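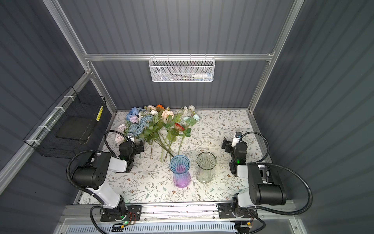
How long before a party should you buy the flowers?

Two days, if you're getting them in bunches and doing the vases yourself. Gives the lilies time to open and gives you time to go back for the thing you forgot.

I did Mum and Dad's anniversary lunch at the Rarnside hall last May and people keep asking me how, so I'm putting it all in one thread and then I can just send the link!

Budget was $380 for everything that sat on a table. Flowers, vases, candles, cloths. Food was a separate fight with my sister.

Rang Matholm first because everyone does. Lovely shop, lovely people, but they quoted $259 for centrepieces alone and I still had to pick them up myself. Said thanks and kept looking.

Ended up at Tzanetos, the fruit and veg place with the buckets out the front. Go early. By ten on a Saturday it's all carnations (I like carnations, but I'd promised Mum colour).

Cut the stems on an angle the minute you get home and stand them in deep water somewhere cool. Our laundry smelled amazing and there was no getting to the washing machine until Sunday.

Strip any leaf that'd sit under the water. I skipped this on one bucket and it went murky overnight - had to bin half the stocks.

Vases: Fillerar hires them out by the crate, 60 to a crate. Way too many, but the crate cost less than buying a dozen. Give them a rinse when you bring them back or you lose a bit of your deposit.

Keep the arrangements low. We had one tall one on the top table and my uncle moved it to the floor before the soup came out. Fair enough, he couldn't see Dad.

If someone in the family has hay fever, go easy on the daisies and ask about lilies. Also lilies and cats, no. Don't send those home with the cat people.

It took 4 of us nearly the whole morning to set up, with a tea break that went on a bit. Would I do it again? Yeah, but I'd label the buckets by table the night before.

Someone's asked about ribbon. We didn't bother with ribbon.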